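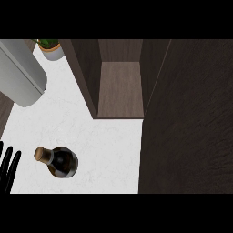 Minutes of the first-year foundation course meeting, Fludaneck College, June. I took the notes again, so grumbles about spelling to me please. We began at 2.10 because the room had been double booked and we ended up in the big one in the Jonuvau building, and there were 14 of us once the history lot had found it. First up was the new writing task for the opening fortnight. The idea is that students take something plain and write about it closely before they get anywhere near an argument, and we tried it ourselves with a kitchen worktop, white marble with faint grey veins, seen from nearly straight overhead. I got a whole paragraph out of the veining and was rather pleased with myself! Philosophy wrote one sentence and then wanted to know what we meant by "plain". Agreed to keep the task, with a limit of 605 words (the odd number came from averaging everyone's suggestions and we couldn't face another vote).

Last meeting's minutes. Agreed, with one change. I had put that the science team were "against" the shared reading list, and they would like it to say "worried about". Changed.

Reading list. This took ages. We have nine texts down for autumn and most of us think that's too many for people who are also learning how to use the library and find their seminar rooms. I said I'd happily lose two. The literature side would lose one, but couldn't say which. We left it that each subject sends me its least loved title by the end of the month, and I'll bring the results back next time.

Seminar groups. The timetable office wants bigger groups and we don't. I read out their note, which was perfectly polite, and there was a fair bit of muttering. Several people said the quiet students vanish in a large group, and I've certainly seen it in mine. I'm to write back asking for the present size to stay for one more year, and I'll send the draft round first.

Jevon. For anyone who missed the spring meeting, this is the online marking system we're moving to. The trial went fairly well, though comments vanish if you leave the page without saving (I lost a whole evening's worth, so save as you go). Training sessions are in September. Maths asked if we could carry on marking on paper for the logic exercises and we said yes, for now.

Eren fund. We've been given £800 for visits and speakers. Ideas so far are a day at the county archive, a speaker on statistics in the news, and coaches to a play. The archive had the most support and I'm finding out what a coach costs. If there's money left we'll look at the speaker.

Any other business. The projector in our usual room still turns everything green. Reported again. Could whoever has the spare key to the stationery cupboard please put it back on the hook.

Next meeting in July, 2 o'clock, usual room I hope. We finished at 3.50.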